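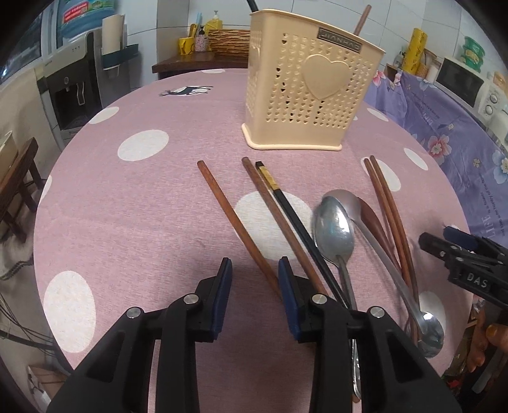
7/19/18

Our city council wants 2300 sensors on lampposts, and the word in every handout is "smart." I read the whole proposal from Florker over two evenings. It tells you a lot about traffic flow and very little about who gets to look at the data.

The sensors pick up the signal from your phone as you walk by. Florker says the signal is "anonymized at the pole." Fine, but the appendix says records are kept for 6 months and can be "matched for service purposes." I'd like someone to tell me how you match a thing that has no name on it.

Wanda Stępień asked exactly that at the public meeting. The answer was a slide about parking.

I keep hearing that people don't mind. The survey behind that claim had 2000 replies, and the question was whether they'd like shorter waits at red lights. Who says no to that? Ye-ji Um, who used to work in public health, told me she'd support phone tracking in a real emergency – with a law behind it and an end date. I could maybe live with that. This plan has no law and no end date.

The vote is in October. Before then I'm asking for the contract, all of it, including the pages on resale that the city says are still being "finalized." I sent the request this morning and got an automatic reply with the number 3836 on it.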